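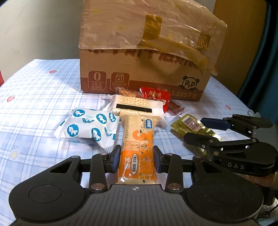
A snack bar held upright in one hand gripper, with the second gripper over the jelly pack.

Moved from packing to gripper work, what should I be asking for?

Anastasia Alexiou

I pack mixed snack boxes at Indness in Quintanilla. Six years on the same line, days. In April they put up a sign-up sheet for what they call demonstration work. You hold a gripper in each hand and pick up the snacks with those instead of your fingers. The recordings go to a company called Plullska, which is supposed to have robot arms packing the boxes with us later on.

I signed up mostly to get off my feet. You sit or stand at a table with snacks laid out on a cloth, and you pick them up one after another, crackers, bars, jelly packs, the little packets of spicy strips. Then somebody mixes them up and you go again. A round is 30 picks. It is slower than packing by hand and a lot more tiring for the thumbs than I thought it would be. Thin packets lying flat are the worst. The bars are easy if you take them by the sides.

What I want to know:

We're still on the packer rate. The recording shifts don't count toward the line bonus, so on a week with three of them I take home less than if I had stayed on the line. Is that normal? My lead says the bonus is for boxes and we aren't making boxes, and I can see that, but they asked us to do it.

Second thing is the targets. They want 70 rounds a shift. On Friday I did 52 and was told I was low. Nobody could tell me where 70 came from. When I go faster I drop more, and then the round gets thrown out and doesn't count.

Third, the obvious one. If the arms work, what do we do? I asked in the meeting and was told "different work, not less work." I'd like to hear from people whose plant has been through it. We are not union.

I'm not against it, for what it's worth. Two of the women on my line have had wrist surgery. I just don't want to find out in a year that I should have asked for something now.

Posted by rhoda_k

We went through this at a plant that packs cookies and crackers. I was on the line and now I'm what they call a cell operator. A few things from our side.

Pay. Ask for the average of your last few months with bonus included, paid for every hour you're on recording. That is what we ended up with. It took a letter signed by everyone on the sheet, and it wasn't a fight once it was in writing. The supervisor had never looked at what people were losing. Bring your stubs. Show one week with recording and one week without, side by side. Don't argue about what the bonus is for, you'll go in circles.

Target. Ask whether the count is rounds done or rounds kept. At our place the people using the recordings only cared about the kept ones, and the production office had made up the target by itself, working from how fast we packed by hand. Those are two different jobs. When somebody finally asked the vendor, they said they would take slower and cleaner. Our number came down by a third. Ask for your contact at Plullska to be in the room when the target is discussed, or at least copied on the email.

Thumbs. Get breaks written down. We did 40 minutes on and 20 off, and the 20 was setting out product for the next person, so there was no lost time for them to complain about. Switch off with a partner. Report it the first day it hurts, on the form, even if it's gone by the next morning. If you wait three months they'll say it came from gardening.

Jobs. We had two shifts of eleven on the line. Now it's two shifts of seven, plus four people on the arms across both shifts. So that is four fewer people. No one was laid off. They stopped filling places when people left, and the temps were not called back in the fall. If you have temps, they are the ones it lands on first, and they usually aren't in the meeting.

What the seven do is different too. The arms take the bars and boxed items. People do what the arms can't pick, so you get the flat slippery packets all day long with no easy ones in between to rest on. I would ask about that now. We didn't see it coming and it made the hand work harder than it was before. We rotate every hour and it's better, but it took a while to get.

Posted by M. Tran

Depends on your state. Most places they can put you on other duties at the same base rate, and a production bonus is whatever the handbook says it is. Read the handbook. If it says "hours worked" anywhere near the bonus, you may have something.

Posted by oldstacker

I'd say don't do it. You're training the thing that replaces you. We had one of those palletizers from Omel come in and there were five of us stacking and then there was one, and it wasn't me.

I know a palletizer isn't the same as what you have. Still. They'll get somebody else to hold the grippers if you say no, I understand that too. But get whatever they promise on paper with a date on it. "Different work" isn't a job title. Ask them what the title is and what it pays.

Reply from Anastasia Alexiou

Thank you all. I asked about rounds done or kept and my lead didn't know, so she's writing to Plullska. I looked up my stubs and the difference is 2 hours' pay on a three-recording week, so not huge, but it adds up. Seven of us are on the sheet and five have said they'll sign a letter. I put in the form about my thumbs.

The part about getting left with only the flat packets I had not thought of at all. I'm putting that in the letter along with the job title question. Our temps come through an agency and I don't think anyone has told them anything. I'll talk to them at lunch.

Viewed 1489 times

Related

Can they count robot downtime against my break?
Line bonus dropped after new conveyor went in
Sore thumbs and wrists, when do I fill out the form?
Moving from packer to cell operator, how much training did you get?
Agency temp, do I get told about layoffs?
Do I have to agree to be recorded at work?
Night shift differential when your shift gets moved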